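Home | Our Projects | Grants | News | Contact
Category: Funder Updates / Textiles & Repair
4 min read

Tendemance clothing repair and reuse project: progress report to the Vellard Fund
5/23/25

We are very happy to send you this second report, because the spring has gone better than we dared to plan for. When we last wrote, in March, the sorting room had one working sewing machine, a borrowed ironing board and a wall of bags we hadn't opened. The bags are open now! So far 2314 garments have been sorted, and the mending side, which was the part of the application you asked the most questions about, is finally running every week.

Sorting

Everything that comes in is checked for size, fabric and damage and then goes to one of the rails or to the mending shelf. We dropped the color-coded tags from the original plan. They looked lovely and fell off in the wash. Plain cotton tape with a laundry pen does the job, and it costs so little that we moved what was left of that budget line over to thread and needles. Please let us know if you need that change on the official form as well as here.

Shirts and children's clothes are still the bulk of what we get. Winter coats arrived late and in a great heap, and most of those are packed away for the fall. We now wash before mending in every case, which slowed us down for a couple of weeks but has made the bench a much nicer place to work.

Denim

This is the part we're most excited about. Denim was a small line in the application and it has grown into the favorite job in the building. We have mended 191 pairs of jeans so far, against a target of 200 for the whole grant period, and we still have the summer ahead of us. People love them, especially the older, softer pairs that have faded unevenly and have some odd bit of detail that you wouldn't find on a new pair from the mall.

We lay each pair out flat on a sheet before deciding anything, front and back. It sounds fussy, but a thin patch in the seat or a fuzzy edge is easy to miss when the jeans are on a hanger, and a light sheet underneath makes stray threads show up well.
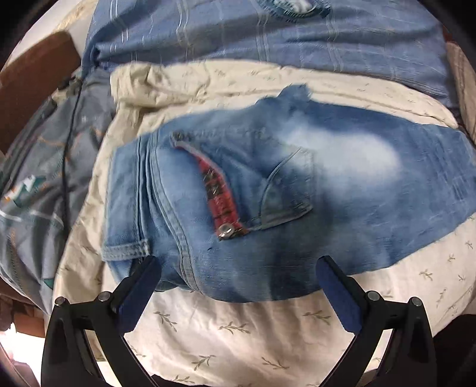

Faded jeans laid out rear side up, with red plaid lining showing along the back pocket opening.

Linings and trims like that one have started a good conversation among the menders. Our first habit was to match everything: blue patch, blue thread, as invisible as we could make it. Now we ask first whether a repair could pick up something the garment already has. A box of plaid and checked scraps sits next to the denim shelf for this, and it empties faster than we can fill it. Metal buttons and rivets stay on wherever they are sound. If a pair is past saving we cut off the hardware and the pockets, and the legs go into the patch drawer.

Workshops

The repair evenings at the Imia hall are full, and we have a waiting list for the next round. In total 50 people have come to at least one session. The beginners' class covers hems, buttons and a basic patch. The second class is all denim, and it was added purely because people kept asking for it. Several of those who came to learn have stayed on to help at the bench, and the mending shelf is shorter for it.

What has been harder

Needles. We break a lot of them on thick side seams and waistbands, and the machine we bought with the first payment struggles wherever the fabric is folded over several times. We have asked the Eglītis workshop for a price on servicing a secondhand heavy-duty machine and will send you the quote before we spend anything. Storage is tight too, mostly thanks to those coats.

Next steps

Over the summer we plan to finish the denim target, run one more round of both classes and hold a clothing swap in the hall. Receipts and the updated budget sheet are attached. You are very welcome to come by on a repair evening and bring something that needs a patch.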